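Notebook – Stetwood studio, marker and bench check

2022-12-04

Moved on to the pens today. Counter wiped down, felt-tips out, mesh cup back from the shelf.
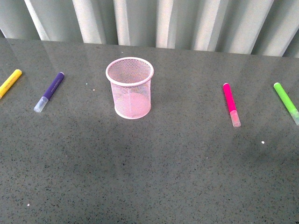

Pink mesh cup and felt-tips on the gray counter, before sorting.

Purpose of today: decide which felt-tips stay in the drawing room and which go to the label bench, and settle how they get stored. Left over from May, when Hilde and I did the brushes and ran out of time for anything else.

Cup first. Empty at the start, mesh sides, solid bottom. Looked it over for broken wires at the rim because the old one snagged Amra's sweater. Ran a cotton rag around the inside and outside of the rim twice and the rag came away clean with no pulled threads. Same around the foot. Passed.

Set the cup on the counter and pushed it sideways with one finger, low down and then near the top. Low down it slides. Near the top it tips. Repeated with the pens in it, caps down, and it tips later but goes over faster once it starts. I want something under it. Ionuț has cork sheet left from the tray liners and will cut a round.

Markers. Test was the same for each: uncap, one line along a steel rule, a filled square, cap back on, leave it, then a second line. Paper was the Mondal layout pad, the one with the torn back cover. Also one line on a strip of label stock.

Yellow – first line pale, second line better. Square filled evenly. Too light to read on label stock from standing height. Drawing room.

Purple – good from the first touch. Printing on the barrel is faint, didn't bother copying it down. Bled a little on the layout pad where I stopped at the end of the rule, clean on the label strip. Label bench.

Pink – strong color, tip a bit flattened on one side so the line changes width when the pen turns in the hand. Fine for filling, poor for lettering. Drawing room.

Last one – wrote normally on both papers. Cap needs a firm push. Checked it with Nusrat, who closed it by feel and thought it was on when it wasn't. Put a note on the drawer about pushing till it clicks.

Smear test on the label strips: thumb across the line after 5 minutes, then a damp finger. Purple held for the thumb and went cloudy with the damp finger. Yellow moved with both. So none of these are any use on the jars that get rinsed, and the jars stay with the paint pen. Bohdan said as much in the spring and I wanted to see it for myself.

Storage. Three ways tried or talked over:

Upright in the cup, caps down. Easy to see what's there, easy to grab. Ink sits at the tip end, and the first line is wet for a moment.

Upright, caps up. Looks neater. Hilde's feeling is that the older pens go dry at the tip this way. I have nothing written down that shows it either way.

Flat in the drawer. Probably kindest to the pens, but they end up under the tape and people open new ones. The Coltport order form has us down for 6 sets a year, and I think half of that is pens lost at the back of drawers.

Going with caps down in the cup for the drawing room. Label bench keeps its pens flat in the shallow tray, next to the strips.

Counter. The speckled top is awkward for this work. Dark, polished, and the overhead lights come back off it, so a small dot of ink is hard to find among the specks. I put a deliberate dot of purple down by the back edge and asked Amra to find it. She got there by wiping. Came off with a damp cloth and left no mark I could see after drying. Tried a dot of pink as well, left it through lunch – needed a drop of dish soap but also came off. From now on a sheet of white paper goes under any pen work, mostly so we can see what we've spilled.

Label count for reference: the roll on the bench is a 1,000 and there's a 2,000 unopened in the Asthorpe cupboard. Enough to leave off the next order.

To do
Cork round for the cup (Ionuț)
White paper pad for the counter, taped at the corners
Repeat the caps up / caps down question with two new pens of the same color, one each way, and check them when the brushes get done again
Ask Bohdan where the spare paint pens went
Throw out the old cup, it's still under the sink

Pens back in place. Test sheets are clipped inside the back cover, label strips taped to the facing page. The yellow hardly shows on the strip, look at it under the lamp.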